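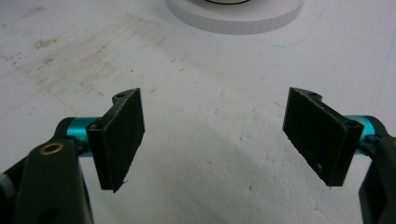
A white work table is the best kind of work table, and the people who refuse to buy one are refusing for the wrong reason.

The complaint is always the same. White shows everything. My sister-in-law in Hosville put a dark brown top in her sewing room because the white one "would look dirty in a week." She is right about that. It would look dirty in a week. The brown one is dirty in a week too, and she finds out when the mark comes off on a piece of cream linen.

I have worked at white tables for most of my adult life, first in the mailroom at Dusmont and now in my own back bedroom. Every one of them ended up with gray and brown smudges, usually toward the far side, where the cloth doesn't reach unless you stand up. I used to scrub them every Friday. These days I wipe down the part I'm going to use and leave the rest until it bothers me.

A dropped pin or a black screw is easy to find on white. A pencil line that ran off the paper is there to be erased before the next sheet goes down. Light from the lamp comes back up at your hands, and at my age I will take any light I can get.

Stains are a separate matter from dirt, and people mix them up. Dirt wipes off. A stain is in the surface and isn't going anywhere, and it won't hurt the work on top of it. Ingeborg Hofstetter, who taught the bookbinding class I took in Arkthorpe, had a table with 10 years of marks on it and wouldn't let anyone sand it. She did make us wash our hands.

I do keep one rule, and it's about clutter. A roll of tape or a jar can live at the back edge. Anything else goes away at night – scissors, scraps, the cup. A stained table with room on it is ready for the morning.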